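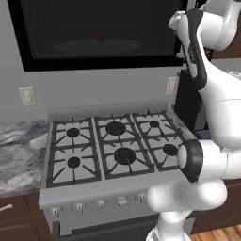 Write the clearance rule down before you run anything

I've been meaning to get this post out since July, when Rocío Figueroa and I sat down on a Thursday evening to go through our house rules for simulated kitchens and didn't get up again until the tea was stone cold. We had gotten sloppy (me more than her, I'll admit!), and a simulator is very forgiving of sloppy people. You can drive an elbow straight into a stove grate and all you lose is a run.

So, the first rule on our new sheet says that the keep-out space goes around the whole arm. Everybody remembers the gripper. But look at how the arm stands at this range, with the fingers up toward the microwave and a big dark-ringed joint down beside the front-right burner. In the Heltetti setup we used to check the fingertips only, and I'm still a little embarrassed about the plots I showed people back then.

The second rule is about knobs. Any control the arm could brush on its way somewhere else gets treated as live, even when the task has nothing to do with cooking. Ute Ehlers argued for this one for ages and I kept putting her off, because it makes the planner slower and I like my planner quick. She was right, and I've told her so, and now it's in writing here too.

Third, and this is the dull one, log your starting pose. We went back through 861 old runs for the Brenik comparison and 484 of them had no starting pose saved at all, which meant two very long weekends for poor Reinhold Kröger and a lot of muttering. It's one line in the config, so please just put it in.

I'd love to hear how other folks word their clearance rules, especially for tight spots between a counter and a hanging appliance, where ours still reads like it was written by three people on different days. Leave a comment or drop me a note, and I'll post the full sheet once Rocío has fixed my spelling.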